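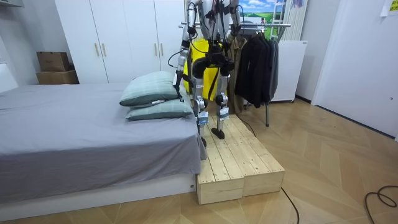

Have you ever put on a T-shirt, looked in the mirror, and wondered how it got to be that color? I have. I wonder about it a lot, because I dye yarn and cloth for a living and my fingernails are usually blue.

So let's talk about dye!

First, a dye is different from paint. Paint sits on top of things, like frosting on a cake. Dye goes right inside. If you could shrink down and crawl into a thread, you'd see that it's made of lots of thin hairs called fibers, all twisted together. Dye is made of teeny tiny bits called molecules, and they slip in between the fibers and grab on. That's why a good dye doesn't flake off when you bend the cloth.

For thousands of years, people got their dyes from plants, bugs, rocks and even sea snails. Yes, snails! There was a famous purple in the ancient world that came from a kind of sea snail, and it took heaps and heaps of them to color one robe. You can guess who got to wear it (not the farmers). Blue came from the leaves of plants like indigo and woad. Red came from the roots of a plant called madder, or from little insects that live on cactus.

Yellow was the easy one. Onion skins, marigolds, goldenrod — there's yellow hiding all over the place. My very first dye pot was onion skins, and my whole kitchen in Cekdale smelled like soup until the next morning. 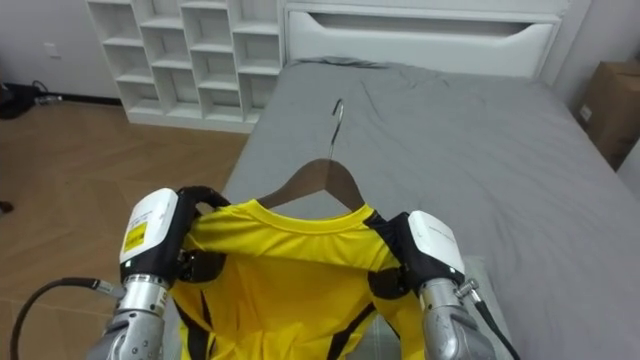
Esperanza Schumacher
Yarn dyer and writer for our younger readers

But very bright yellows, the lemony kind you find on sports shirts, are hard to get from an onion. For those we mostly use dyes made in a lab. The first really famous lab dye was a purple, and it was discovered by accident in the 1850s by a teenager who was trying to make medicine! After that, chemists went looking for every color they could think of.

Different cloths like different dyes. Cotton comes from a plant, and wool comes from a sheep, so they don't behave the same way in the pot. Polyester is a kind of plastic, and it's stubborn. It usually needs special dyes and a lot of heat before it lets any color in.

Want to try it? Ask a grown-up to help with the stove part.

Put 100 grams of dry yellow onion skins in a big old pot with 2000 milliliters of water. Let it simmer for an hour, then have your grown-up strain out the skins. Drop in a piece of white wool yarn that's been soaking in plain water, and keep it warm, but not boiling, for another hour. Let it cool down in the pot. Then rinse it and hang it up to dry.

Your yarn might come out gold, or tan, or a sort of toasty orange. Mine is a bit different every time, and I've stopped trying to guess! Tie a paper tag on it and write down what you used, so you can make it again in May when you've forgotten everything.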